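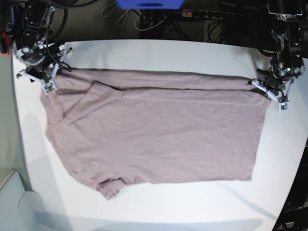
The folding line at Ekwood's returns warehouse in Brasby handles 4,000 garments a shift. Until July it did so with people at every table. Two-armed folding cells now take the plain knitwear, and the staff who used to fold it have been reassigned to inspection, exceptions and cell tending. Management calls this an upgrade in job content. I think the claim needs checking against the work itself.

Folding by hand is repetitive, but the folder sets the rhythm. A good one slows down for a twisted sleeve and makes up the time on the next few items. Tending a cell reverses the arrangement. One tender covers 7 tables and responds to whichever one stops. The interruptions arrive at irregular intervals, and each requires a short diagnosis: fabric slipped, collar not found, two layers picked up as one. The hands do less. Attention is never released.

The pay scale does not reflect this. Tenders remain on the folding grade, with the piece bonus removed on the grounds that output now belongs to the machine. Yet in one week the log recorded 374 stops cleared by hand, and every garment behind those stops left the building because a person fixed it.

Utow, which supplied the cells, trains tenders for a single morning. Dixit, a smaller site running the same equipment, gives them two weeks and lets them edit the fold settings. That is the better model. An operator who can change a grip point has a trade. One who can only press resume has a waiting job, and should at least be paid for the waiting.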